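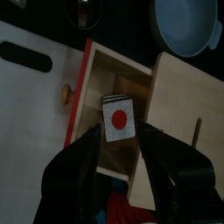 Notebook – subtitle sync, Calla print
9th June
Print this page | E-mail this page

We use cookies to remember your settings. OK

Picked up where we left off on the restored comedy, the Marquez transfer. Reel 3 still drifting. Subtitles come in early after the wedding scene and get worse up to the reel change. Measured 10 frames at the start, 25 by the end. So a rate problem, no good just shifting the whole file.

Tried the Drurnier tool first. Crashed twice on the accent marks, then worked once I saved the file as plain UTF-8. Should of done that in December.

Reel 4 fine. Reel 5 has the song number with no subtitles at all for the second verse – 49 lines missing in total if you count the end credits gag reel. 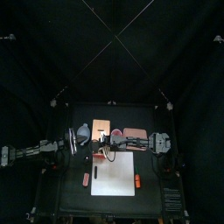 Those need translating from scratch, the old script from Britlow stops at the first chorus. Asked them for the dialog list again. No answer yet.

Line lengths: several run over the limit, mostly the mother-in-law scenes, everybody talking at once. Split the worst ones. The joke about the godparents dosen't survive the split, leave as one long line and live with it.

Sound: hiss on the airport scene, left channel only. Not on the older tape, so it's the transfer. Flag to Marquez before they bill us.

File is now roughly 1000 cues. Export v4 on the shared drive, v3 is bad, do not use.

Next
– stretch reel 3, recheck at the church doors
– chase Britlow
– watch reel 5 through with the sound off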